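Begleitblatt zu Sitzung 2: Regeln an der Zweiarmzelle

Bevor ihr am Donnerstag an die Zelle geht, schreibe ich euch noch mal auf, was ich in der Vorlesung vermutlich zu schnell erzählt habe. Das Blatt ersetzt die Unterweisung nicht, die macht weiterhin Young-sook Bae, und ohne ihre Unterschrift fasst mir niemand den Freigabetaster an!

Das Wichtigste zuerst: Die Risikobeurteilung gilt immer für die ganze Anwendung, also Arme, Greifer, Werkstück und Umgebung zusammen. Ein Arm, der für sich harmlos ist, kann mit dem falschen Teil im Greifer ziemlich unangenehm werden. Und bei zwei Armen kommt die Quetschstelle dazwischen dazu – die vergessen in den Protokollen fast alle.

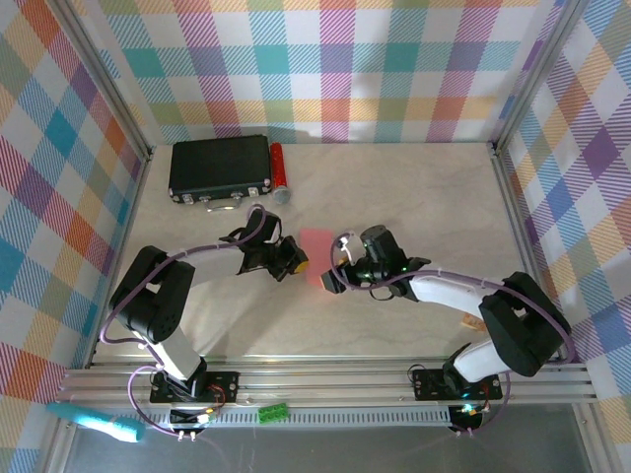

Abb. 1: Beide Greifer halten gemeinsam einen durchscheinenden rosa Block knapp über der Tischfläche.

Solange ein Teil so zwischen den Greifern hängt, bleiben die Hände draußen. Auch wenn gerade alles stillsteht, denn Stillstand heißt noch lange nicht, dass die Antriebe abgeschaltet sind. Erst ablegen lassen, dann Halt, dann Freigabe wegnehmen, dann hineingreifen. Und schaut euch bitte die Leitungen an den Armen an, bevor ihr startet: Sie brauchen genug Schlaufe für den ganzen Weg, dürfen aber nirgends hängen bleiben (Do-yoon Jeon zeigt euch, wie man das langsam abfährt).

Ins Protokoll gehören Programmstand, Greifkraft, Werkstück und alles, was sonst noch auf dem Tisch liegt. Abgabe wie immer bei mir im Fach, Raum 17.

Georges Twal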